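Sindberg is spending the spring teaching a machine to handle small kitchen jobs, and the lessons begin with a person sitting down at a white table in sensor gloves.
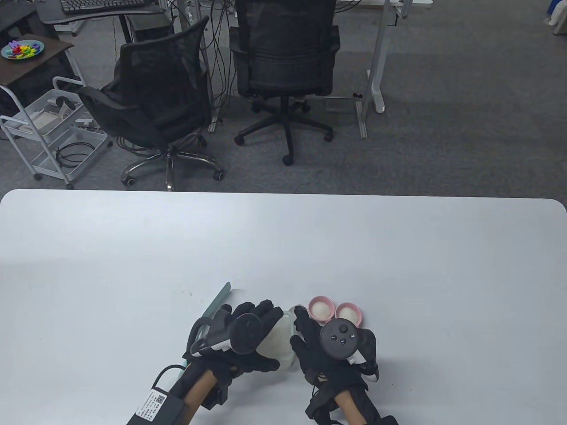 1 min read

Ada Amato, who runs the sessions, hopes to have 3,000 recorded examples for the learning system, called Lutovon – and since March her patient little team has passed 1,000.

Spooning from a container into a tiny dish sounds easy enough,

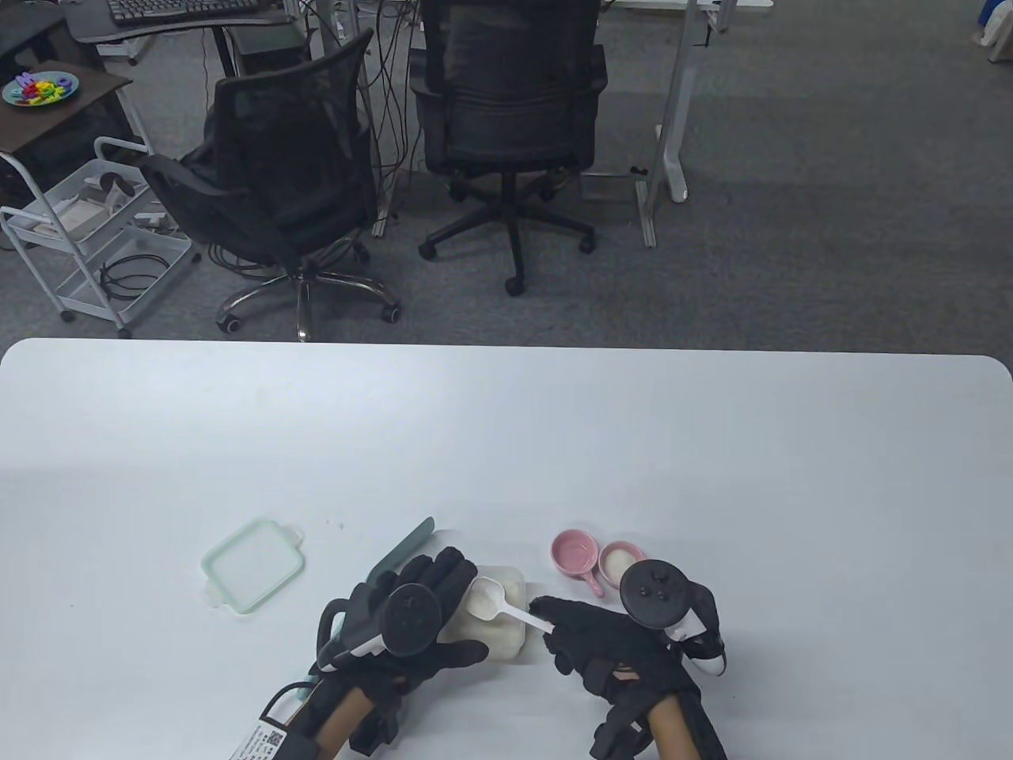
but the system needs to meet it in all sorts of ways, slow and quick, tidy and clumsy, so Ánh Đinh likes to change her grip from one take to the next.

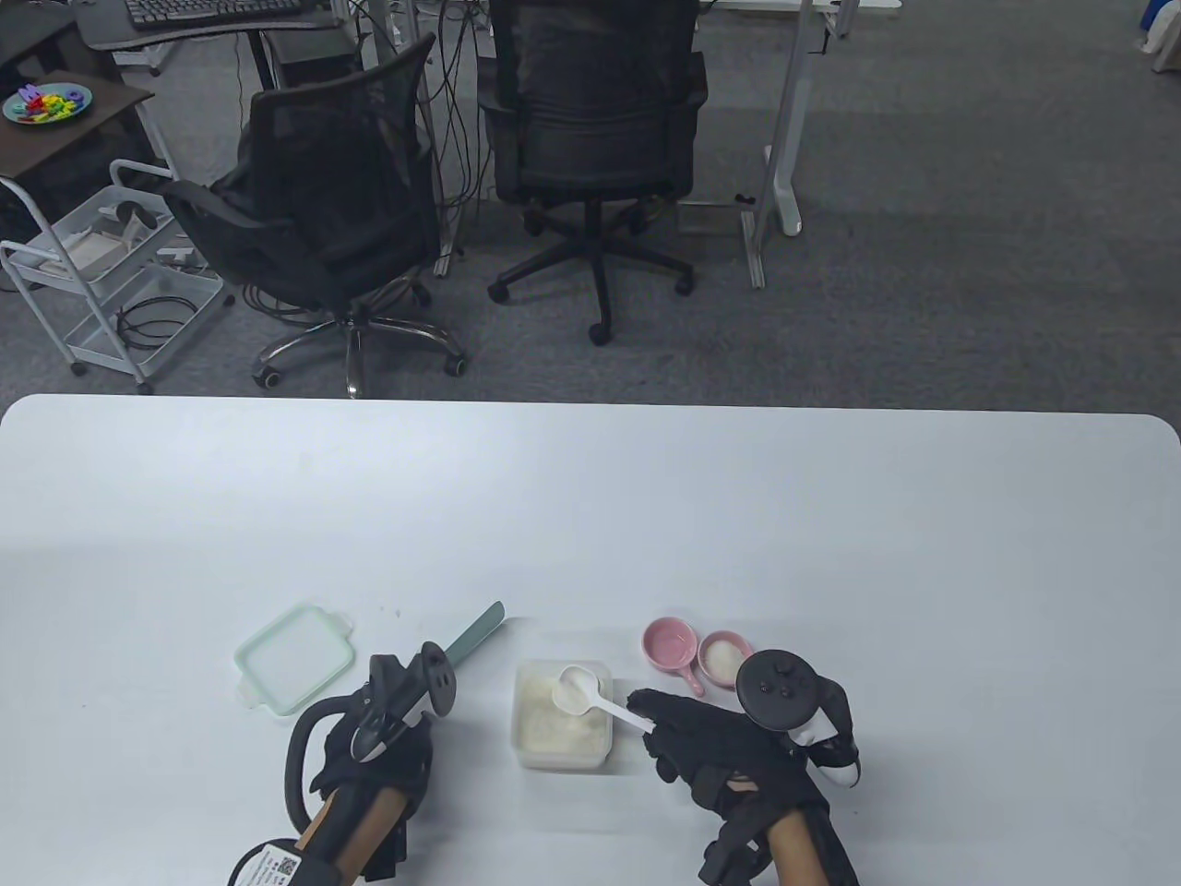 Sindberg Learning Systems Team

The next 100 takes will go to spatulas.

Comments (2)

Decha S.
My grandmother would have loved this!

Lamduan
Do the left-handers get a turn too?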